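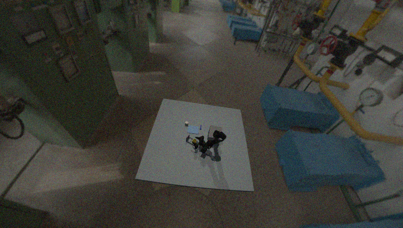

Comparing grippers in simulation before you buy

Workshop tips, part 3

A simulator lets you try several grippers on one small arm without wearing out a single finger pad. Set up a plain white platform, put a few small things on it and leave the rest clear. A flat light blue square, a little cylinder with a cream top and a narrow dark blue piece make a fair test, as they ask for three different grips.

Start with the flat piece
Thin fingers do well on narrow parts and poorly on anything lying flush with the surface. If the fingers can't get under an edge, try a suction cup before you change the arm. In our tests the Lidley two-finger model needed a lower approach than the Sartori – set the height separately for each.

Keep the layout fixed
Save the positions of all the items and load the same file for every gripper. Ours is layout 1703. Moving one piece by a finger's width is enough to spoil a comparison.

Count tries the same way
Run 33 tries per item per gripper. A pick counts if the item stays up for 2 seconds. Write down the drops too, with the finger opening you used.

Check the shadows
If you use a camera to find the parts, turn shadows on. The arm throws long gray bands across a white surface, and a vision setup tuned without them may trip up later. A busy background is worth loading as well. Green cabinets, blue housings and yellow pipes give the camera plenty of color to sort through.

Controllers
Compare the Trommont and Basgate controllers with the same gripper fitted, at the same speed. Change one thing per run. Both accept saved paths, but Basgate resets the grip force on restart, so enter it again each time.

Before you order
Repeat the best two setups on a real bench. Friction is the setting most likely to be wrong in the simulator, above all with smooth plastic.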